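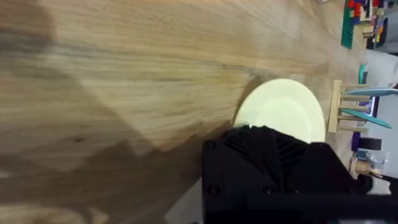
Why does an arm that has stopped still count as a hazard?

A stopped arm can still be holding something, its motors may still be powered, and in many cases the program behind it is waiting to carry on from the line it had reached. The word "stopped" on the screen tells you about motion and says nothing about the gripper.

These notes go with the second session on faults in two-arm cells. The case is a plate-handling task run at Sugawara, with two arms working over one wooden table. Each arm has its own controller. A supervisor program, Plultiro, passes messages between them and decides which arm may enter the middle of the table. You should have read the first handout on stop categories before this one.

The rule in Plultiro was simple. Each arm sends a short message every 20 milliseconds to show that it is alive. If the supervisor hears nothing from an arm for 375 milliseconds, it declares that arm lost and stops it. The other arm is left running. The rule had been written when the cell had only one arm and was not looked at again when the second was added.

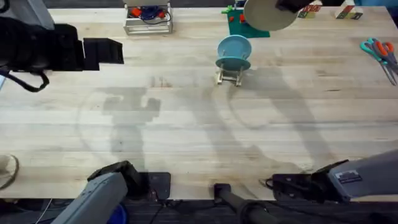

Muralcombe, 2020-06-12

The fault came during a run of plate transfers. The right arm had closed on a plate and begun to lift when its messages stopped. Plultiro declared it lost and cut its motion. The gripper stayed closed, as it was set to do on any stop, so the plate stayed up. The supervisor then removed the right arm from its list of active arms, and with it the record of the space that arm was taking up.

As far as the left arm was concerned, the middle of the table was now free. It started its own move at normal speed. The two grippers touched at a low angle, the left arm's contact limit tripped, and the plate fell a short way to the table and chipped. No person was inside the marked area.

The log entry for the lost arm is number 2295. The contact trip comes seven entries later. Please look at both in the printed extract, and note that nothing between them is marked as an error. The operator's screen showed green for the left arm and grey for the right. Grey was also the colour used for an arm that had been switched off and parked.

The cause of the lost messages was a worn connector where the cable bent at the base. It was replaced the same afternoon. A new cable does nothing about the supervisor, though, and the write-up treats the two as separate findings. The connector started the event. Dropping a stopped arm from the space check allowed the collision.
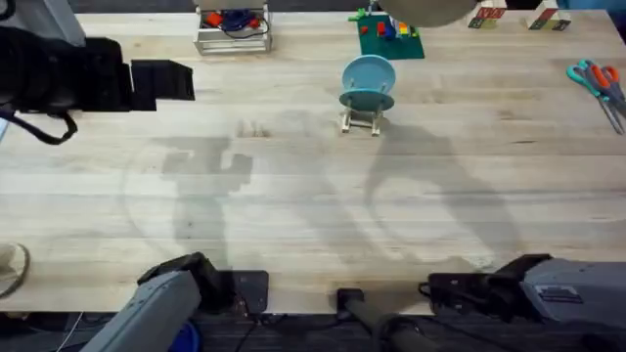

Kanako Nagano asked in the review whether the gripper ought to open on a lost signal, so that no arm is ever left holding a load. Her point was that a person clearing the fault has to reach in under whatever is being held.

The review decided against it. Opening on a stop drops the load wherever it happens to be, and the person may already be reaching in. The gripper stays closed, and release is now a separate action, done by hand control from outside the marked area with the other arm locked out.

Three changes were made to the cell.

A lost arm keeps its space. Its last known position stays blocked until someone confirms it is clear.

Losing either arm stops both.

Grey on the screen now means parked only. A lost arm shows amber, with the gripper state beside it.
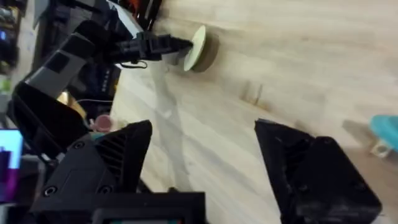

The second change costs time. Flultus, which supplied the controllers, suggested letting the healthy arm finish its current move before stopping. This was turned down for moves through the shared middle area and is still open for moves on the outer sides, where the arms cannot reach each other.

For the practical, each group will pull the signal cable on one arm at reduced speed, with soft blocks in place of plates, and write down what the screen shows and what the gripper does. Do not reach over the table until the lockout tag is on. Bring the log extract with you.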